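Visit report: student robotics open day, Tostalbridge

November 26, 2023
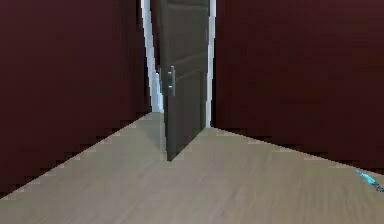

Simulator view: the maroon corridor and the partly open door.

Tostalbridge Technical College opened its robotics rooms to visitors for one afternoon. I went mainly for the navigation project, called Cesik, which the second-year class has been working on since May.

The students do most of their testing in simulation. The task on show was a simple one to explain: drive down a corridor, find the gap at the door and go through it without touching the door or the frame. The narrow corridor is one of 7 test layouts. The walls are plain, with no pictures or switches on them, so the program has few marks to go by. The door has a silver lever handle, and there is bright light in the gap on its left side.

A student at the desk told me they run each version of the program 200 times before they change anything. The class log stood at 1,172 runs when I was there. Each run gets one line with the layout, the time taken and the result. I was allowed to read a few pages. Many of the failed runs had the note "turned too early."

The next room belonged to the Bumedwood club, which builds small wheeled robots for the regional contest. They were changing batteries when I came in, and I had to wait a while for a run. The track was taped out on the floor and visitors could set the starting point.

Gündoğdu, a local parts firm, gave the college a grant of $1,000 this year. It paid for motors and two spare controllers. The students said computer time is still what they are short of, and they book the lab in the evenings.

Parking is behind the main building. The rooms are on the second floor and the elevator was working. Coffee was sold in the hall until four. The class plans to show Cesik again in May.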